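# End-effector comparison: five-finger hand or parallel gripper for bin lining

**o.kariuki** (Moderator)

Colleagues at the Lemham and Ikine sites have asked for a common position on end effectors before the August purchasing round. Please confine replies to the bin-lining task. Arm controllers are being dealt with in the Piston thread.

**l_botha**

Lemham has completed 102 attempts with the parallel gripper and 102 with the five-finger hand, using the same liners. The gripper was quicker to close on the liner, but it tended to pinch a single fold and let the remainder spread. The hand gathers more of the film and holds it in a bunch. Our preference is for the hand, subject to the cost of replacement finger tendons.

**r.kimaro**

I would ask that the camera be considered in the same comparison. At Ikine the head camera loses the edge of a translucent liner against a grey carpet, and a share of what we record as grasp failures may be perception failures. The view below is the one our operators work from.
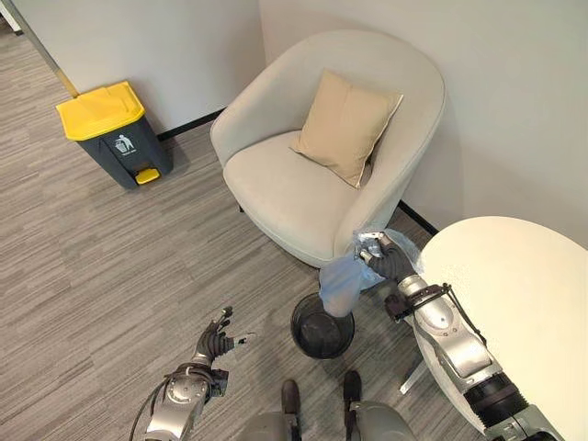 *Right hand closed on the blue liner, with the tip at the mouth of the mesh wastebasket. Left hand open.*

The closed hand hides little of the gathered film from the head camera at this stage. A wrist camera would assist with either end effector.

**kgachanja**

I do not agree that the hand is the better choice on this evidence. Lemham's figures do not separate the pick from the placement. A parallel gripper with wider silicone pads was not tested, and the pads can be fitted in an afternoon. I would also note that the left hand in Rehema's view is holding nothing. If the second hand is not required to open the liner or steady the basket, we are paying for ten fingers and using five.

**l_botha**

The point about pads is fair and we will run them. On the second hand, our protocol uses it for spreading the liner over the rim, which comes later in the sequence. One still does not settle whether it is required.

**e.khaemba**

Bakilana's experience may be of use. We fitted pads on unit 4 and the grip on thin film improved, although static became a nuisance and the liner would not always release. We have had no such trouble with the hand. Against that, the hand was out of service twice for recalibration and the gripper has not been.

**kgachanja**

Was the release problem seen with the anti-static liners or the standard ones?

**e.khaemba**

Standard only. The anti-static stock is on back order.

**o.kariuki** (Moderator)

Thank you all. Lemham is asked to run 200 further attempts with the padded gripper, logging pick, placement and release separately. Ikine is asked to supply a mounting drawing for the wrist camera by Friday. No order for hands is to be placed in the meantime.

**r.kimaro**

The drawing will be sent. Please confirm whether the bracket must clear the forearm strap and cables, as the current routing leaves little room there.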